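From: Hanneke Verstraete
To: cell-upkeep list
Subject: Re: Re: two-arm setup, cameras before grippers?

Hi Wouter, hi all,

Quoting Wouter in full so the people who joined in July can follow:

> We have finally got the Tatdale model loading without errors, both arms, both grippers, the lot. Before I let anyone write a task for it I want to get the setup order right. Last time we set the gripper offsets first and the cameras second, and then had to redo the offsets when the wrist view didn't line up with the tool.
>
> Is there any reason not to do the cameras first? And does anybody keep a fixed "home" pose just for checking? Anneliese says she uses one, but I can't find it in the Prunditz notes.
>
> Also, how dark is your background? Ours is close to black and I keep wondering if I broke a light.
>
> Wouter Wuyts

Cameras first! I'm completely sold on this. I spent most of an evening on our copy of the cell and it went so much more smoothly than the old way round that I wanted to write it down while it's fresh.

My order now is:

1. Load the model with the controllers off and the joints held.
2. Set the wrist cameras, one arm at a time.
3. Set the body camera.
4. Open both grippers all the way and save that as the check pose.
5. Only then touch the tool offsets.

For step 2 I want the fingers well inside the view with the gap clear between them, and enough of the housing along the bottom that I can use its top edge as a level. If that edge runs downhill, the camera mount is rolled, and you can fix it right there with one number in the mount file. I used to eyeball the fingers for this, but they lean toward each other in the view and you can talk yourself into anything. The edge is much easier to judge.

For step 3, I want both grippers in view at once with whatever they are supposed to reach sitting between them. Ours is the brown box with the knob. I keep the top of the torso in view too – it gives you something fixed to measure from when you come back a month later and wonder who moved what.

Wrist view first, then the body view:

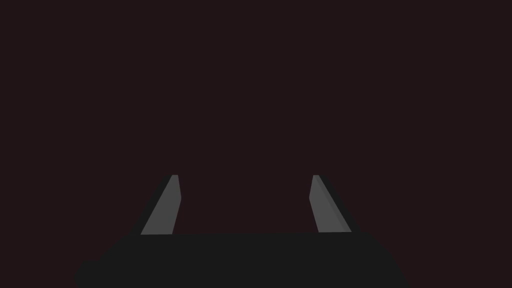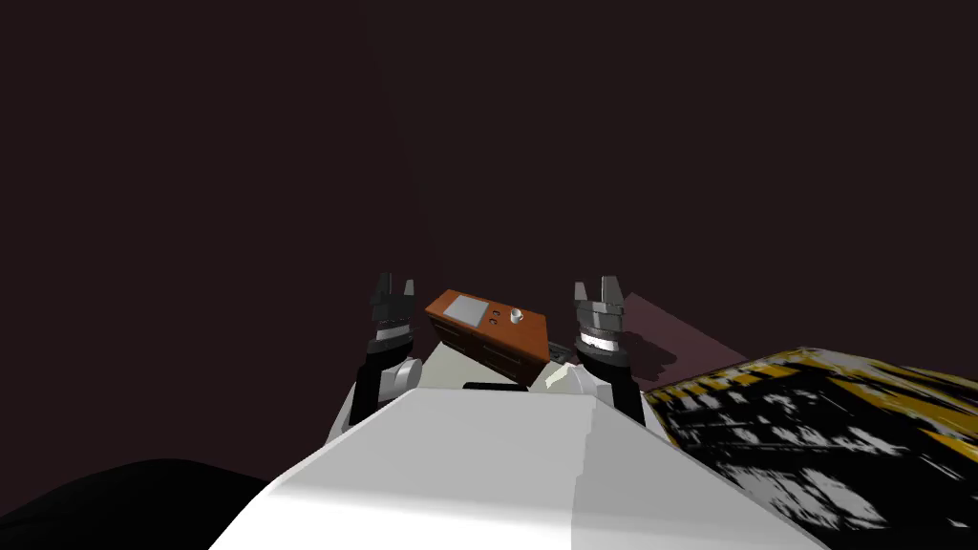 On the check pose: yes, Anneliese has one, and it's a good one. It never made it into the Prunditz notes because she keeps it in her own branch (Anneliese, please merge it, we would all love you for it). It's a plain list of joint values plus "open" for both grippers. I load it, grab a still from each camera, and compare with the saved stills from last time. It takes 4 minutes if I don't stop to fiddle, and I always stop to fiddle.

Things that tripped me up, in no special order:

- The finger joints have their own damping value. I had it at 40 on one arm and 15 on the other, left over from an old test, and the two grippers closed at visibly different speeds. Make them match before you blame the controller.
- Changing the scale on a mesh does not change its collision shape. Check both. Roos lost a whole morning to this with the Vanhove bench.
- If a surface texture comes out stretched into streaks, look at the mapping on the mesh before you swap the image file. I swapped the file 3 times before I remembered.
- Save the mount file after every camera, not at the end. I closed the window once. You can guess.

About the dark background: ours is a very deep maroon, nearly black, and as far as I can tell your lights are fine. It's the clear color in the Fonent viewer settings. I leave it alone, but if you have trouble picking out the gripper housing, raise the ambient light one notch and put it back when you're done. Please don't check in a brighter one – the saved stills stop matching and then we all have to redo them.

Yolotzin asked me off list whether the offsets survive a change of fingertips. They don't. The offset runs to the tip, so a longer pad means a new offset, but the camera mounts stay as they were, and that is the real joy of doing them first. You change the tips, reload the check pose, fix the two offsets and you're back at work.

I still don't have a good way to check that the two wrist mounts mirror each other exactly. I compare the numbers by hand and flip the signs in my head, and I got it wrong once already. If any of you has a script for that, even an ugly one, I'd be thrilled to try it.

Hanneke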